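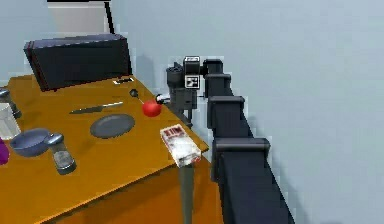
**Dustent opens its practice rooms to small robot teams**

28 September 2025

Good news for anyone who has ever wanted to try out a robot arm without clearing off the kitchen table first. Dustent, the simulation service from the small software firm Nilsuwan, is now open to sign-ups after a long closed trial, and it's a lot of fun to use.

The idea is easy to grasp. You pick a furnished room, put an arm in it, choose what goes on the table and start practicing. Everything runs on Nilsuwan's servers, so a school club or a two-person shop can get going with an ordinary laptop and a web browser. The opening release has 16 rooms and 5 arm models, and you can mix them however you like.

What makes Dustent stand out is how lived-in its rooms are. Plenty of practice software gives you a bare table with a cube on it, and a cube is fine for a first afternoon. Dustent's tables come with kitchen things on them. A red ball can share the tabletop with a knife, a plate and a bowl, and suddenly reaching for it takes some thought! You have to come in from a sensible side and watch what the rest of the arm is doing while the fingertip gets close.

"We wanted tables that look like somebody was just there," said Nantana Suwannarat, who leads the room design work at Nilsuwan. "When you set up a task in a room like that, you start asking better questions about it. Which way should the arm come in? What's behind the thing you want? You learn so much before you ever touch a real motor."

The rooms keep going past the table, too. There are walls, chairs and doorways, and a view can be turned away from the work area to take in the rest of the space.

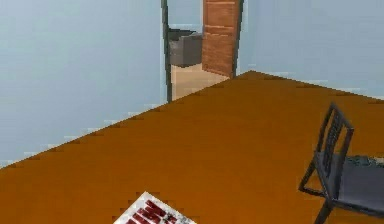 That extra space matters more than it might sound. A program that has only ever been shown a tidy tabletop can get confused by a chair or an open door in the background, and Dustent lets you find that out early. You can save a view from anywhere in the room and come back to it later, which is handy when you want to run the same test again with one thing changed.

Aba Amegashie teaches an evening robotics course at the Clomevport learning center and was part of the closed trial. Her students worked in pairs, with one steering the arm and the other calling out directions from a second view.

"They got loud, in the best way," Amegashie said. "One pair spent a whole class coming at the same ball from different sides. They had a notebook full of little sketches by the end of it, and they wanted to stay late. I've taught this course for years and I don't usually have to chase people out of the room."

She did have a couple of wishes. The graphics are simple, with flat colors and edges that can look a bit jagged, and students who play a lot of video games noticed right away. She would also like an easier way to copy a finished setup from one account to another – for now each pair has to build its own, and that can eat up the start of a class. Nilsuwan says the copying tool is being worked on. The plain look is staying, at least for this release, as it keeps the rooms quick to load on older machines.

Steering is done with the keyboard or a game controller, and the controller is the way to go if you have one. The keyboard works, but small moves near an object take patience. Each session can be saved and played back at half speed, and the playback is great for spotting the moment when a reach starts to drift.

Dustent also works with Gundis, the free scripting tool many hobby groups already use, so a routine written there can be loaded and tried in any of the rooms. The link is still marked as a test feature. In the trial it handled short routines well and got sluggish on long ones.

Accounts come in 2 kinds, one for single users and one for classes. Both include every room and arm, and class accounts add a shared page where the teacher can look in on each pair's session. New users start in a guided room with a short reaching task, and you can skip it if you've driven an arm before. Sign-up is through the Dustent website, and teachers who want a class account should have their course name and number of students ready when they fill in the form.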